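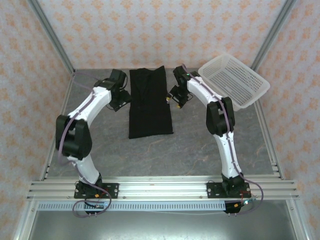 Stop making us buy the plain black top with your name on it

Home Opinion Town Letters Sport Sign in

Annick Cormier
13th December

My niece started at Garkico in Drurnstead, the big one by the ring road, tills and a bit of shelf work. Before she'd earned a penny she was 48 pounds down. Three black tops. Sixteen pounds each, small logo on the chest, to be bought through the staff portal and nowhere else. Taken out of the first pay packet, so in fairness she didn't have to find the cash up front. She just didn't get paid it.

I've been cross about this since May and nothing has happened to make me less cross.

A black top is the plainest thing a person can own. Most of us have one in a drawer already. Folded, you couldn't tell the expensive one from the market stall one and I'd defy any area manager to try. So why is a girl of 16 paying her employer for it?

The answer I got from the shop was "brand consistency". Fine. Consistency is a thing the brand wants. Then the brand can pay. If I want the kitchen painted green I don't bill the decorator for the paint.

And it's not only shops. Cafes, care homes, the leisure centre, the hotel on Sutanto Road where you need the black trousers and the black shoes as well and they have to be a certain sort of black shoe. My neighbour's son added his up before he'd done a single shift there and it came to 130 pounds. For a job washing pots. He took it anyway, there wasn't another one going.

People say oh but it saves your own clothes. Does it? Your own clothes were going to be washed regardless. What it does is give you a second lot of washing that has to be ready by a certain morning. Three tops and five shifts, do the sums. You're running the machine at ten at night for one top. In winter, with it hanging off the bannister and the heating off because of what the heating costs. Nothing ever drys in December in a ground floor flat.

Nobody pays for that bit either. Not the powder, not the electric, not the hour. You can claim a small amount back off your tax if you know about it and if you earn enough to pay tax in the first place, which my niece does not. 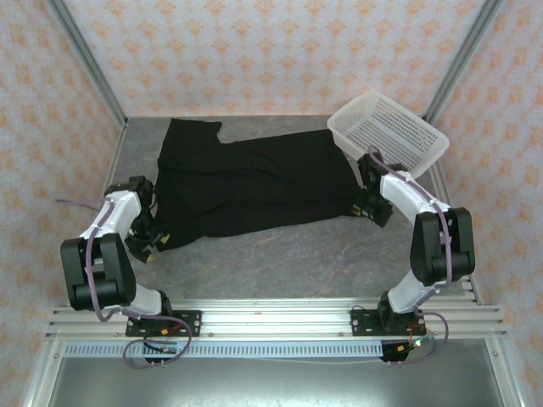 And then they go grey

Black doesn't stay black. Anyone who has ever done a wash knows this. A few months of forty degrees and it's gone that sad charcoal colour, and bobbly under the arms. At which point - this is the bit that got me writing - she was told her top "wasn't presentable" and could she order a new one. Another sixteen pounds. For wearing out a thing by wearing it to work, at work, for them.

I used to do mornings at Fellelano, the bakery, long gone now. Old fashioned outfit and the pay was nothing to write home about. But there was a rail in the back with overalls on it and you took a clean one and put the dirty one in the bin at the end, and a van came. I never thought about it once. It was just part of them having a bakery. Somewhere along the line that turned into our problem and I don't remember anybody asking.

I know what comes next, small businesses can't afford it. Some can't, I do believe that. So drop the logo. Say "plain black top please, any shop" and let people wear the one they've got. Costs you nothing. Customers will cope. I have never in my life stood at a till and been unsure who worked there, they're the one behind it.

But if it has to be your top, with your name on it, bought from your portal, then it's your top. Hand it over on day one, swap it when it fades, and ask for it back when they leave if your that bothered.

My niece is still there by the way. She likes the people. She's on top number five.

Filed under: Opinion, Work & Money, Your Drurnstead

Comments

tillgirl_no_more
Same at my last place except ours were polyester and you could smell the whole staff room by lunch. Had to give them back when I left as well!! After paying for them

Pete R
Bit of a moan about nothing. I bought my own boots and my own tools for years. Part of having a job.

marjoram
Pete your boots didn't have somebody else's name across the front

Dee in the flats
Wash inside out, cold, and don't tumble it. Still goes grey but slower. Agree with every word of this.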